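Tabletop

A tabletop is the flat upper part of a table, on which objects are placed and work is done. It may be fixed to its base, hinged so that it folds down, or made as a separate piece that is laid on trestles.

Materials and construction

Solid wooden tops are usually made from several boards glued edge to edge. Wood swells and shrinks across the grain as the air becomes damper or drier, and a wide top may change in width by a few millimetres over a year. For this reason it is often held to the frame with slotted screws or small wooden buttons, which allow it to move without splitting. Breadboard ends – narrow strips fitted across the grain – help to keep the boards flat.

Stone, glass and metal are also used. These do not move with the weather in the same way, but they are heavier or more easily marked.

Colour and finish

The colour of a wooden top depends on the species, on any stain applied and on exposure to light. Cherry darkens with age, while walnut tends to grow paler. Oil brings out the grain and can be renewed at home. Varnish forms a harder skin but is more difficult to repair.
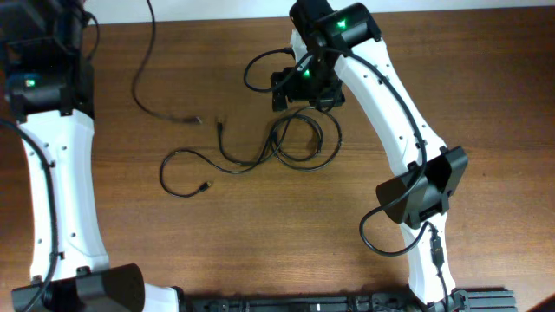

Height and use

Dining tables commonly stand a little over 70 centimetres high. Workbenches are often taller, as much of the work at them is done standing.

Care

Spills should be wiped up promptly, and hot dishes placed on a mat. Light scratches in an oiled surface can be rubbed down with fine paper, always along the grain, and oiled again.

See also: Trestle table; Workbench; Wood finishing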